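Speaker notes: Visits by performers to the children's wards
Pidham Hospital, spring meeting of the friends' group

Opening. Good evening. Thank the hospital for the use of the lecture room, and pass on apologies from Helju Grigaitė, who is travelling with the Coutinho dance company until June.

Last year's visits. The wards received eight visits from musicians and actors. Sebastião Brito sang at the bedside for nearly an hour. Families returned 200 comment cards, most of them asking for more music in the evening.
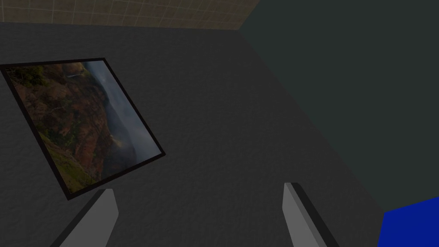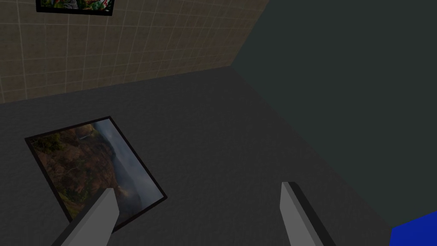
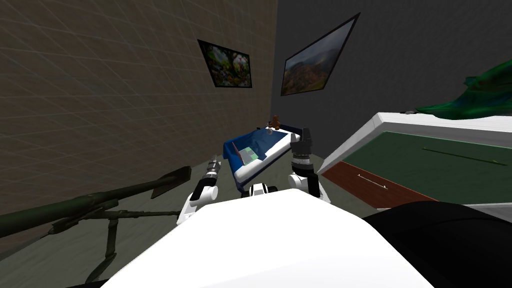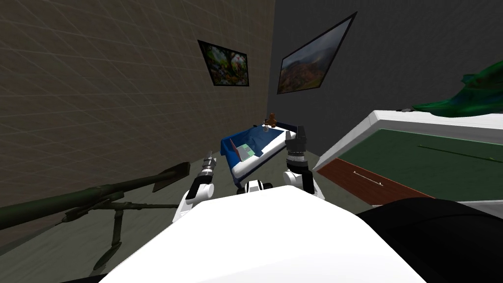

Rules for visitors. Performers must sign in with the ward sister and wash their hands before entering. Press and agents remain downstairs. No child's name may be given to a newspaper without a parent's written consent - this applies to good news as well.

Requests. Parents may write to Hok-lam Wan with the name of the performer they hope to meet. Stress that we can pass on a request but cannot promise a reply.

Funds. The Skostuvari concert raised £1,044, to be spent on travel costs. Pause for questions, then hand over to Ka-ming Man for the autumn dates.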